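**June 17, 2019**

The Ruta Street office opened its doors at the usual hour. The morning was given over to the winter clothing reserve, which the Tilach Relief Society is required by its own rules to review before the end of each June. It remains an odd task for warm weather, but the suppliers quote their lowest prices in early summer, and orders placed after August have in past years reached us when the first frosts were already over.

The ledger carried forward from last season shows 151 pairs of gloves, together with hats and scarves that have not yet been sorted by size. The figure for gloves was checked against the delivery notes and found correct. The figure for hats was not, and a correction has been entered in red on the facing page. The error dates from the move out of the old storeroom, when two cartons were written down under the same number.

The Society has set aside 3,000 for the coming winter, to cover clothing, blankets and carriage. This is the same sum as last year, although prices have risen. A letter was drafted to the firm of Movitz asking whether the terms of the previous order may be kept, and whether smaller lots can be sent directly to the Zalewska shelter. Sending them through this office has cost a day each time, and the shelter has asked more than once that the practice be changed.

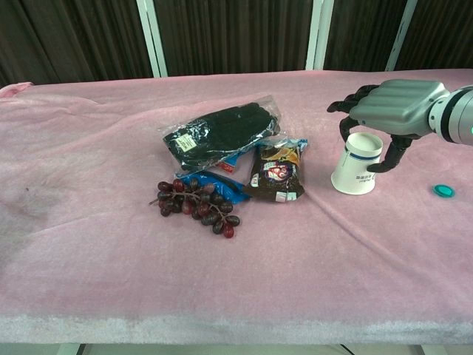 *Black gloves in their bag, on the pink fleece.*

Sizes were discussed at length. Past requests from the shelter show that large gloves are used up first and that small ones remain on the shelf until spring. It was agreed that the next order should lean toward the larger sizes, with children's gloves bought separately and only on request. Mittens will not be ordered again. Blankets are to be kept at their present number, and any with torn seams will be mended before new ones are considered.

In the afternoon the correspondence was brought up to date. There were 20 letters in the tray, most of them receipts, and one complaint regarding the hours of the Tilach office, which will be answered in writing. The roof over the back stairs has begun to leak again. The landlord was informed by telephone and has promised a visit, as he did in the spring.

The letter to Movitz was signed and went out with the evening post. The corrected ledger has been returned to the cabinet, and the key is in the upper drawer.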